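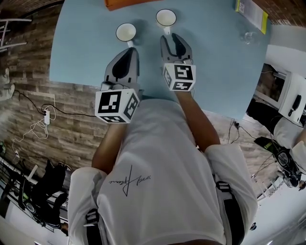 The Cups and Tables at Putisberg

Putisberg is the shared hall on the lower road in Mokgethi. People know it mostly for its tables and its tea. The hall changed its tableware over the winter, and several groups that book the room have asked what is there now and where it is kept. This gallery goes through the room in the order you would use it, starting at a table and ending at the back door. Captions were last updated 29th March.

Cups on the blue table
White cups on a light blue rectangular table, handles turned toward the person leaning over it. Something orange lies at the far edge.

The cup cupboard
To the left of the sink, double doors. It holds 113 white cups when everything is back in place. They go in upside down on the liners, handles to the right, and are not stacked. The old tan mugs were stacked and most of them ended up chipped at the rim.

Saucers
On the shelf under the cups. Most groups leave them where they are. If you do use them, please put them back in short piles, as the shelf bows in the middle.

The tan mugs
The last of the old set, kept in a crate by the broom closet. They are fine for paint water, seedlings and pencils. Please keep them off the serving counter.

Folding tables, stacked
The folding tables live against the north wall on a cart. Take from the front. The cart has a brake on the left back wheel – press it down before you lift anything off.

Legs and latches
A close view of the latch. It has to click on both ends before the table will carry weight. The older tables need a firm push with the palm. If a latch will not click, put the table back on the cart with a strip of tape on top, and it will be looked at before the next booking.

Chairs
There are 38 matching chairs and a few odd ones. The odd ones are sturdy but sit a little lower, and they go best along the wall.

A table laid for tea
The usual layout for an afternoon group. Cups go close to the edge with the handle toward the person sitting there, and the middle of the table is left free for plates. Teapots stand on the counter between rounds. The tables are narrow and there is not much room for a pot once the plates are out.

The urn
Fill it to the upper line, no higher. It takes close to an hour to come up from cold, so whoever opens the hall usually switches it on before putting out the chairs. The tap drips for a moment after you close it. A tray sits underneath for that.

The serving hatch
The shutter goes up by hand and hooks at the top. Used cups come back through the hatch on the right side, clean ones go out on the left. The Kukadden knitting group started doing it this way in December and it has stuck.

Washing up
Sink on the left, rack on the right. The rack takes one tray of cups at a time. Tea stains come off with baking soda and a damp cloth, and the blue scourers should stay on the pans – they leave gray marks on white glaze.

Dish towels
Clean towels are in the second drawer down. Used ones go in the bin under the counter, and if that is full, hang them over the rail on the back of the door.

Wiping down
Warm water and a little dish soap is enough for the table tops. The light colors show coffee rings quickly, so wipe between sittings if you have two groups on the same day. No bleach sprays, please. One table has a dull patch from it.

Trays
Flat trays with raised sides, kept upright between the refrigerator and the wall. A full tray of cups is heavier than it looks. Smaller loads are easier through the hatch.

The supplies shelf
Tea, coffee, sugar and paper napkins. Groups bring their own milk. Anything opened should have the name of the group on it. The tin marked Nernen belongs to the walking club of that name and is not for general use.

The back door
Bottles and cardboard go out this way. The bins are to the left of the steps, under the lean-to. The door sticks in wet weather, and lifting the handle while you pull usually frees it.

Breakages
A sheet hangs inside the cup cupboard door. Write down what broke and the date. There is no charge for a single cup. Broken pieces go in the metal pail by the sink, not in the trash bag.

Back to hall pages
Booking and opening hours
Floor plan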